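The Long Life of the Kitchen Table

The table in my kitchen came from Gorska, a furniture store that closed before I finished paying for it. It has outlived the store, two sets of chairs and a phase in which I believed in tablecloths. I once meant to replace it. I got as far as the Balogh catalog, which lists 427 tables and calls most of them "gathering surfaces."

Mine gathers, all right. By Thursday it holds the mail, a screwdriver, somebody's permission slip and a bowl of fruit we are all waiting for someone else to eat. Dinner gets the remaining corner.

Designers have been trying to retire the kitchen table for years. First came the breakfast bar, where families could eat in a row like people waiting for a bus. Then came the island, a fine place to stand while wondering where to sit. Volten, which makes islands, will sell you one with up to 3 drawers for charging cables. My table has one drawer. It sticks, and I suspect it contains birthday candles. 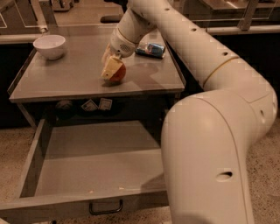
What a Tabletop Is For

A dining table wants company and candles. A desk wants results. The kitchen table asks for very little and gets everything: tax returns, science projects, arguments about whose turn it is.

The shop in Grollus where I finally took mine to be refinished quoted me $453, more than I paid for it new. The man at the counter ran a thumb along the burn from a fondue pot and asked whether I wanted the marks taken out. I said I'd think about it, drove home and set the table for supper, after moving the mail to a chair.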